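Caststead Upholstery Workshop
Progress report to the Phan Fund, second period
Feb 17, 2023

Dear colleagues of the Fund,

In this period we continued the work on the Ukix armchair, the model for small apartments that your grant supports. The design of the frame is now closed. We lowered the seat by two inches after the older customers in our first trial told us that their feet did not rest well on the floor.

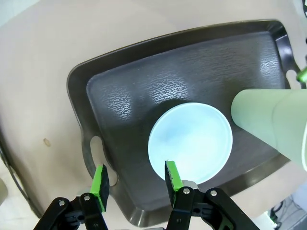

The fabric took more time than we planned. Our first supplier stopped making the gray weave in the middle of the work, and we had to choose again. We now buy from Pornar, who can deliver the same color for the full production. Their fabric passed our rubbing test and the seams held well.

Spending

The grant for this period was $2,228. We spent $573 on fabric samples and $300 on foam. The rest is kept for the legs and the packing boxes, which we have not ordered yet.
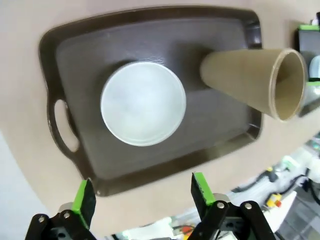
Quang Hà

I must also report one delay. The foam for the back cushion arrived too soft, and it lost its shape in the trial chairs. We sent it back and the supplier accepted the return. The new foam is firmer, and my colleague Vy Đào is now sewing the covers again, because the cushion is a little thicker than before.
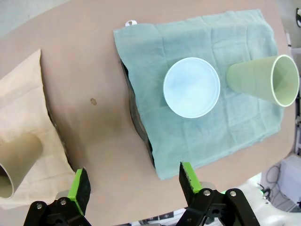 Plan for the next period

We will finish the trial chairs with the new cushions and give them to the same families who tested the first ones. After their comments we will order the legs. We wish to start the small production in May.

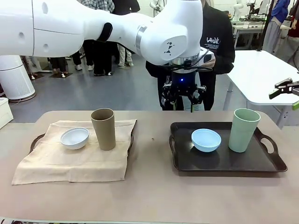

Will the delay with the foam change the final price of the chair?
The price stays the same. The supplier took back the soft foam without a charge, and the firmer one costs us the same per sheet.

Please send any questions about the spending before we order the legs.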